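A bed in a room that's really too small for it

Sunday, 27th January. Rain all morning, so I finally got around to the back bedroom, which I've been promising to write about ever since we moved the bed in there. Those of you who have been reading since June will remember the great mattress debate (thank you again for all the opinions, even the stern ones). The short version is that we wanted a big bed, we had a room that also has to hold the washing machines, and neither of those things was going to budge.

So the bed goes right up to the wall along its long side, with the washing machines to the left and the headboard to the right.
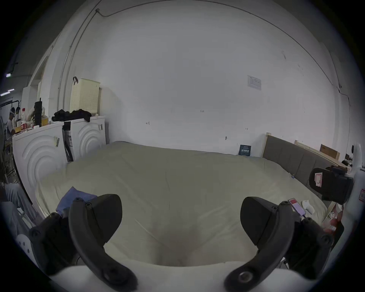
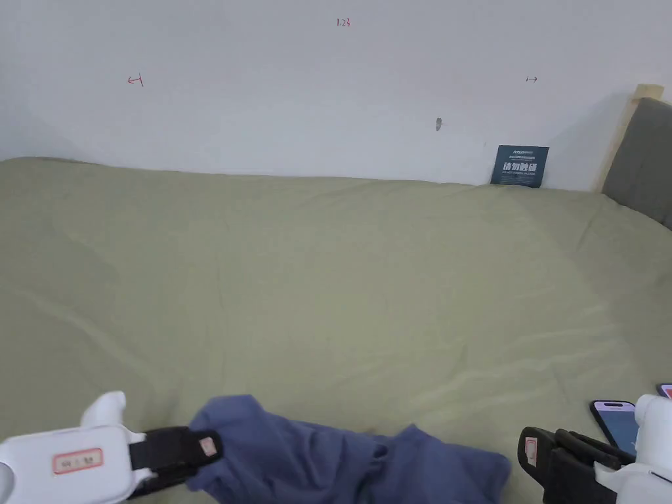 I love a plain sheet on a big bed, wrinkles and all.

The gray upholstered headboard was the part I fussed over most. I'd had my heart set on bare wood, the way my grandmother had it, but I read in bed every single night and after a week of leaning on a hard rail I gave in. The pale wood around it is still there to look at, so I feel I got my way a little. It came from Ruangrit, the furniture place out past the bus depot, and it took 2 of us the better part of an afternoon to put together. There were 4 bolts left over at the end. I have put them in a jar and I try not to think about the jar.

The wall is still plain white and I go back and forth on it. The little red marks on it, with 1.23 written between the arrows, keep making me think about a shelf – nothing deep, only enough for a book and a glass of water. Then I lie down and look up and imagine the shelf coming down on me in the night, and I go off the idea again. Maybe a hanging instead. Paveck has a cotton one I keep visiting on my lunch break, and the lady there has started greeting me like an old friend!

Making a bed that is pushed against a wall is a small workout, I will say that. I kneel in the middle, do the two far corners first, and then shuffle backward smoothing as I go, which always leaves a few creases where my knees have been. I used to climb off and start over. Now I pull the near side straight and go make my coffee.

Waraporn Onsri wrote to me after the last post to say that I should give up on fitted sheets altogether and use a flat one, a good 30 centimeters bigger than the mattress all the way around, folded under tight at the corners. She has done it like that for years and says the wrinkles mostly take care of themselves, and that a flat sheet dries in half the time on a short line. She also thinks I should pull the whole bed out from the wall once a month and sweep behind it, whether I feel like it or not.

I think she's probably right about the sweeping. On the sheets I'm less sure, because my corners have never once stayed folded past Tuesday, but I did find a flat one at Drameo in a soft oatmeal color and it's in the wash as I type. I'll report back when I've slept on it a few nights.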